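Suche
Suchbegriff eingeben
Drucken | Seite per E-Mail senden

Stullen & Staub: Haushaltstipps aus Clurkthorpe

Weiße Flächen sauber halten (und warum man es trotzdem tut)

Wer sich weiße Möbel anschafft, hat entweder keine Kinder, keinen Kaffee oder keine Ahnung. Ich gehöre zur dritten Gruppe. Seit wir das Arbeitszimmer neu eingerichtet haben, kenne ich jeden Krümel persönlich. Ein paar Dinge habe ich dabei gelernt, die meisten zu spät.

Die Tafel

Whiteboards werden grau, wenn man sie immer nur trocken abwischt. Der Schwamm verteilt den Farbstaub dann gleichmäßig über die Fläche, und man schreibt fortan auf Nebel. Einmal in der Woche ein feuchtes Mikrofasertuch mit einem Tropfen Spülmittel, danach mit klarem Wasser nachgehen und trockenreiben. Scheuermilch bleibt im Schrank! Sie macht die Tafel wunderbar sauber, genau einmal, und danach hält jeder Strich für die Ewigkeit.

Hat jemand mit dem Permanentstift geschrieben (es war natürlich keiner): mit einem Whiteboardstift satt darübermalen, kurz warten, abwischen. Was dann noch steht, nimmt Spiritus mit. Fenster auf und bitte nicht neben dem Teelicht.

Magnete hebt man ab und schiebt sie nicht. Unter jedem sitzt früher oder später ein Sandkorn, und das zieht Kratzer, in denen sich die Farbe festsetzt. Bei vier Magneten auf der Tafel ist das schnell erledigt, bei der Kühlschranktür meiner Schwiegereltern wäre es ein Tagwerk.

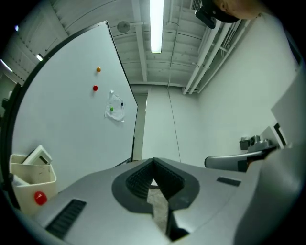

Der Tisch

Für den Alltag reicht ein halber Teelöffel Spülmittel auf 2 Liter lauwarmes Wasser. Mehr Mittel macht Schlieren, und gegen Schlieren nimmt man dann noch mehr Mittel, so entstehen Hobbys.

Kaffeeränder: Natron mit wenig Wasser zu Brei rühren, auftupfen, nach einigen Minuten abnehmen, nicht reiben. Auf Hochglanz vorher an der Unterseite probieren. Den Reiniger von Vidach habe ich auch im Haus, er riecht nach Schwimmbad und kann nichts, was Natron nicht kann.

Druckerschwärze ist der heimliche Feind. Bedrucktes Papier, das feucht wird, gibt seine Buchstaben gern an die Tischplatte weiter, und zwar spiegelverkehrt. Also erst das Papier weg, dann wischen. Klingt selbstverständlich, ich habe im Dezember trotzdem eine halbe Stromrechnung vom Tisch gerubbelt.

Zerknitterte Blätter, die man noch braucht, legt man zwischen zwei Geschirrtücher und bügelt sie auf kleinster Stufe ohne Dampf. Laserdrucke lieber über Nacht unter dicke Bücher. Bei uns liegt dafür der alte Gál-Katalog bereit, 809 Seiten, zu sonst nichts mehr zu gebrauchen.
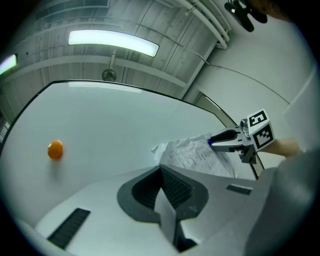
Zerknittertes Papier und ein oranger Ball auf weißer Tischplatte.

Kleinkram

Bälle, Radiergummis und andere weiche Kunststoffteile nicht wochenlang auf hellem Lack liegen lassen. Manche färben ab, und der Fleck bleibt.

Schleifpapier mit 400er Körnung ist kein Radierer für Tischplatten. Fragen Sie nicht.

Mikrofasertücher bei 60 Grad waschen, ohne Weichspüler. Ich habe 6 Stück im Umlauf und finde nie eines.

Stand: 7. Mai 2021

Drucken | Seite per E-Mail senden
Kontakt | Impressum | © Stullen & Staub | Nach oben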